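The listener fired at 4:12 in the morning, and I yelled so loud the cat left the room.

I should back up. For most of the winter I had been writing a little program in Misten, which is a language hardly anyone uses and which I love the way other people love old motorcycles. It was supposed to do one small thing. Somewhere out in the harbor at Verport there was a buoy, and the buoy kept a table of values, and whenever a value changed, my program was supposed to hear about it. That was all! Subscribe to a key, wait, print a line.

For 300 nights it printed nothing.

I tried everything. I subscribed to the wind key, the tide key, the battery key. I wrote a loop that asked the table for its values again and again, and it answered politely every time with the same numbers, so I knew the buoy was alive. It simply never told me when anything changed. The callback sat there with its one print statement like a kid dressed for a party, and I kept rewriting it, shorter and shorter, until the whole file was 501 characters and I knew every one of them by heart.

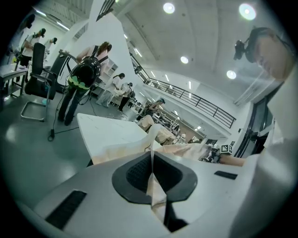
The bug was in the name of the table. I had typed it without the leading slash, and Nutora (the server software, a wonderful, stubborn piece of work) had not complained at all. It had made me a brand-new table with nothing in it and let me listen there as long as I liked. My polling loop used the full path, so the loop talked to the buoy and the callback talked to an empty room! I found it by printing out the code and spreading the pages across the kitchen table, flat and pale as a beige cloth on a white tabletop, and going over them with a pencil until there were faint marks everywhere. One missing character. I put it in, saved the file, started the program again and went to make toast.

And then, 4:12. The wind key changed, and there on the screen was the loveliest line of text I have ever seen: a path, a colon, a number.

The tide key came next, then the wind again. I pulled up a chair and ate my toast and watched. You would not believe how much a harbor does before dawn. The wind would fall off and come back, and each time the terminal gave me a fresh line, and I began to feel I could tell a gust from a lull by the rhythm of the scrolling alone.

By sunrise there were 1,574 lines. I had planned to add a filter, something sensible that would skip the tiny changes, and I even got as far as opening the editor. Then I closed it. I wanted the tiny ones.

A little after seven, a key I had never subscribed to showed up. I had set the listener on the whole table by then, feeling reckless, and in between the wind and the tide came a new path, /mabaso/hello, with the value 2. I checked the documentation. I checked the list of keys from my polling loop. It wasn't in either one.

While I was looking, it changed to 3.

I set my plate in the sink, came back, and typed, very carefully and with the leading slash, the first line of a program that could write.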